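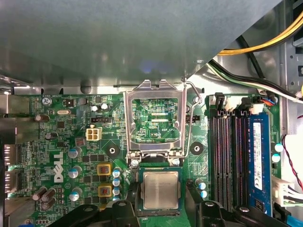
No. 132

ok Dell board thread, short one, coffee's getting cold

1/ socket open, retention frame up, lever up. chip goes straight down. no sliding it around, no pushing. if it wont sit, lift it and look at the notches again

2/ love that they print RDP_CPU right on the board. tiny white letters. more of this pls

3/ the blue stick stays in its slot for now. one stick is plenty for a first boot

4/ Anca Vlad asked about paste. small dot, middle of the heat spreader, after the lever is down. AFTER. wipe the old stuff off first

5/ cables top right = spaghetti. yellow bundle gets tied back before teh cooler goes on

6/ Traian Avram wants it for the Firkau office, spreadsheets and email. fine for that

more tonight maybe

Recent
No. 131: dead fan, new fan
No. 130: which screws go where
No. 129: Căpraru parts bin haul

Last updated: January, 9:40 pm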